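Home | Latest | Shop Floor | Archive | Subscribe

February 24, 2018
By Bianca Nistor

Sorting knitwear is a job that sounds easy to people who have never done it for a full shift. At Bulgate, where returned clothing from the Stavmont catalog gets sorted, checked, folded and sent back out into the world, the sorting table has lately acquired two new hands, or grippers if you prefer. I spent a morning with the people who work alongside them.
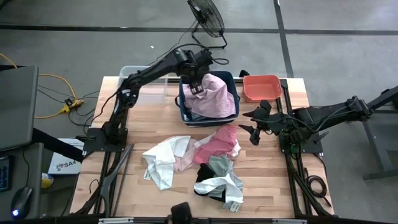
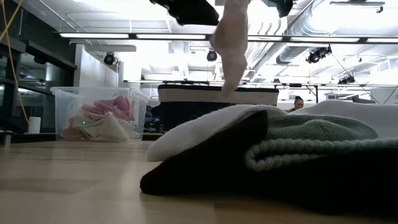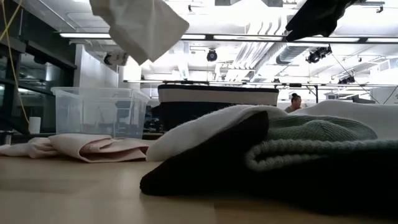

A green knit, assorted cloths and things of no clear purpose, all at the one table.

The first thing I learned is that the arms have no opinion about clothes. The people do. Dagný Fogh has sorted returns at Bulgate for 5 years, and she can tell you which Stavmont cardigan comes back every winter, in which size, and what the customer will have written on the slip. ("Itchy" is the usual. "Not as pictured" runs it close.) She picks up a garment by the collar without looking, and has decided its future before it is off the pile. The arms pick up a garment by whatever they happen to close on. It may be a sleeve. It may be the care label.

The setup goes by the name of Tudose, which was also the name of the spreadsheet that first proposed it, and the name stuck because changing it would have meant a meeting. Its task is modest. A heap goes down, the arms pull pieces off it, and each piece ends up somewhere other than the heap. People take over from there. They do the inspecting, the buttoning, the sniffing (every returns operation sniffs, whatever the brochure says) and the final fold.

Management had hoped the machine would do the final fold. It was in the plan for September, under a heading that said "Quick Wins." The heading has since been retired. A flat towel is one thing. A ribbed sweater with a rolled hem wants to be a cylinder, and will work patiently toward that goal all afternoon.

So what has changed for the people? More than I expected, and in odder places.

For one, the bending. The old routine had everyone stooping into deep carts all day, and the carts were designed by somebody with a very good back. Now a cart gets tipped out onto the table once and the reaching is shared with the arms. Dagný says her shoulders noticed within a week. Her knees, she adds, have filed no report.

For another, the pace. Under the old system the daily target was a number on a whiteboard, and you could race it or ignore it according to temperament. The arms don't race. They go at the speed they go, which on a bad day is the speed of a man choosing a tie, and people have started arranging themselves around that. There is more standing and waiting for a sleeve to be let go of. There is also more talking, which the time-and-motion people had not budgeted for and which I'm told they are now looking into.

Then there's the vocabulary. A piece that gets lifted and dropped back on the heap is a "maybe." Two pieces that come up together are "a couple." A garment that ends up on the floor has "gone home early." I asked whether any of this was in the training manual and was shown the training manual, which is 75 pages long and contains the word "garment" on nearly all of them and the word "maybe" on none.

The manual comes from Zelluler, the contractor that did the installation, and it has a section called "Your New Colleague." The sorters read it aloud on breaks. It advises greeting the equipment's arrival "with curiosity." Three people on the team did so and were asked to stand farther back.

On the question everyone wants answered, no jobs have gone. I asked in several ways and got the same reply from people who don't usually agree with each other. What has gone is a job title. There used to be pickers and there used to be sorters, and the pickers earned less. They are all sorters now, with the pay to match, after a round of talks in which both sides claimed to have thought of it first. Whether that lasts when the machine learns to do a cuff properly is another matter, and the agreement has a clause saying it will be looked at again. The sorters have read the clause more closely than the manual.

There are complaints. The table is a good height for the arms and a poor one for anybody short. The cables are where your feet would like to be. New people get taught by watching the heap go down, and Dagný thinks they are slower to learn fabrics as a result, since the feel of a thing comes from pulling it out of a tangle yourself. She has asked for an hour each shift when trainees work a heap by hand. The request has been received, and she has the email to prove it.

The January batch came to 3,736 pieces, mostly gifts from people who guessed. I watched a little of the tail end of it. Dagný fished something woolly from the bottom of a cart, gave it one look, and wrote "itchy" on her pad before she had unpinned the slip.

The slip said "too green."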